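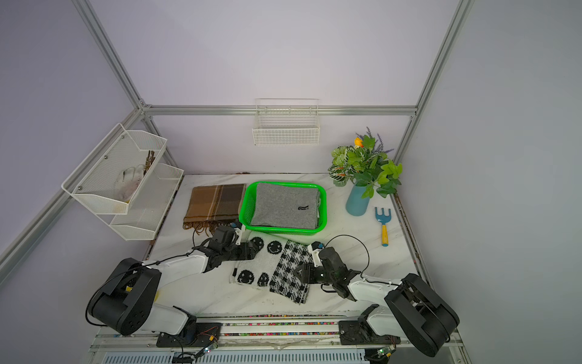 Smiley-face towel in the centre, checkered cloth over its right half.

Filed under: Food & Drink Manufacturing > Water and Waste

Iddrisu Essien

Print this thread | E-mail this thread

People talk a lot about what goes around food. I want to talk about the water that goes down the drain while it's being made. I've worked in sauce and soup plants most of my life, the last stretch at Siver in Fastdale. Thread.

Most of the water in a sauce plant never ends up in sauce. It's for cleaning. Tanks, pipes, fillers, floors, crates. If you want to know where your water bill comes from, go and stand by the wash panel for a shift.

When we change from one product to another, everything the product touched gets cleaned. There's a first rinse with plain water, then a caustic wash, another rinse, then sanitizer. Some plants add an acid step. We do that one on the dairy lines only.

The first rinse is the one I care about. All it has to do is push out the leftover product before the caustic goes in. On our 2000-gallon tank, with the line behind it, that rinse was using 171 gallons every time.

I asked where that setting came from. It was on the panel when the panel was installed. The company that put it in had tested it on tomato paste, which sticks to everything. We stopped making anything that thick on that line years ago.

So we were rinsing chicken broth out of a pipe with a program made for tomato paste. Broth is mostly water already. You could see it run clear at the sample port long before the timer ended.

Fixing this doesn't take new equipment. We stood at the port with clear jars and pulled a sample every few seconds. Wrote down the time when the jar looked clean, then sent the jars to the lab to check we weren't fooling ourselves.

Broth cleared fast. Cream soups took longer. Gravy was the worst and stayed close to the old setting, so we left gravy alone.

We now have 4 rinse programs on that line where there used to be one. The operator picks by product code. In the first week people picked the wrong one a few times, always the longer one, so no harm done except to the water meter.

Then we tied the program to the batch ticket. Scan the ticket and the panel sets itself. That was an afternoon's work for our controls guy and a long wait for the sign-off.

About the sign-off: quality has to approve any change to a cleaning program, and they should. If there's an allergen in the last batch, a short rinse that fails is a recall. We swab after every allergen change and we did not touch that rule.

Next thing was the order of production. If you run plain broth, then vegetable, then cream, you can get by with short rinses between the first ones. Run cream in the middle and you need a full clean on both sides of it.

Our schedule used to follow whatever sales had promised that morning. Some days we had six changeovers on one line. Now the planner groups the products and sales gets a cutoff at 2 p.m. They complained through November and then they got used to it.

A few people have asked about reusing rinse water. Yes, we do it. The final rinse is nearly clean, so it goes to a holding tank and becomes the first rinse for the next job. That one did cost money — tank, pump, a valve set from Ojeda, and a lot of pipe.

Two things to watch with a recovery tank. It has to be emptied and cleaned on a schedule like any other tank, and it can't be fed from an allergen run. Ours dumps to drain by itself if the last ticket had milk, egg or wheat on it.

Smell is how you find out somebody skipped the emptying. Ask me how I know.

The part I didn't expect was the sewer bill. Our town charges by volume and also by how strong the waste is. When we cut the water, the waste got stronger. Same amount of soup going down, less water with it. The strength charge went up a little and ate part of the savings.

What helped there was getting the product out before the first rinse. There's a rubber plug called a pig that you push down the pipe with air, and it moves the last of the soup to the filler where it can be sold. You need smooth bends for it. Half of our pipework was fine and the other half had tight elbows.

At the Onard site they have the same tank and the same filler, but the pipe runs were laid out by somebody else, and a pig would get stuck by the second turn. They use an air blow instead. It leaves more behind but it's better than sending it all to drain.

If you work in a plant and want to start somewhere: put a meter on the wash supply. One meter on the main tells you very little. We had arguments for years about which line was the thirsty one, and both sides were wrong. It was the crate washer.

The crate washer is a whole other thread. Short version: it ran all the time whether or not there were crates in it. It has a sensor on the infeed now.

Hoses too. Every hose should have a trigger nozzle, and every nozzle should be on somebody's check sheet. They leak, they get taken off because they're stiff, and an open hose on a floor overnight will undo a good week.

Somebody asked if any of this shows up on the label. No. There's no mark on a can of soup for how much water was used to clean the pipe. Buyers have started sending us forms about it, and every form wants it in a different unit.

I'll put up the jar test sheet if people want it. It's one page: product, time, what the jar looked like, lab result, initials.

Back to top | Contact | © Iddrisu Essien. All rights reserved.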